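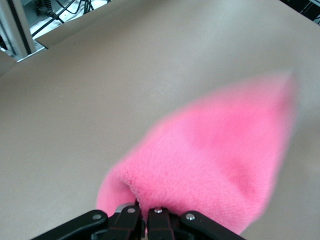 Is the Pedell gripper kit worth the money if you mostly want to pick up soft stuff?
For soft things, mostly worth it. For anything thin and stiff I'd look elsewhere, or wait for the next finger set.

OK so quick one tonight, I have 20 minutes before I need to be out the door. Several of you asked after the March post whether I ever bought the Pedell. I did. $700 with the wrist camera bracket, which is a separate line on the order page and easy to miss. Florencio missed it. He had to pay shipping twice.

Assembly. Two evenings. The manual is fine up to the linkages and then it gets thin, there's one drawing for both sides and you have to flip it in your head. I put the left side on backwards first time. If the fingers don't meet flat, thats why. Take it off and start again, don't try to shim it.

Software is the Liltero package, same as the older kit. Installs OK. Force limit is buried under Advanced, default is way too high for plush or fleece. I run mine at 26 and leave it there. Lower and heavier toys slide out when the arm speeds up, higher and it starts chewing on seams.

What I like: fuzzy fabric. Really good on fuzzy fabric. The fingers get a pinch of it and hang on, even off center, even when the rest of the thing flops around. My old Mockus hand would just push a plush toy across the table til it fell off the other side.

What I don't like: lint. Goes straight into the joints, and you want a small brush next to the bench. Also the screws. Check them after the first week, one of mine had backed out and I only noticed from the rattle. Threadlocker isn't in the box and should be.

Camera view is decent up close. Fast moves smear, so if you're recording to train something, slow the arm down or turn up your lights. I did both.

Hefin Phillips has the Stiltano one and swears by it. Quieter, he says, and the fingers swap without tools. Costs more though and the lead time he got was silly. He's lending it to me after he finishes his sock sorting thing so I'll do a side by side, same toys, same speeds.

Support answered me in two days. Polite, short, sent a better drawing of the linkage wich they should just put in the manual. If you want a copy leave a comment with your email and I'll forward it when I'm back.

Prices as of 8/13/19, check before you order.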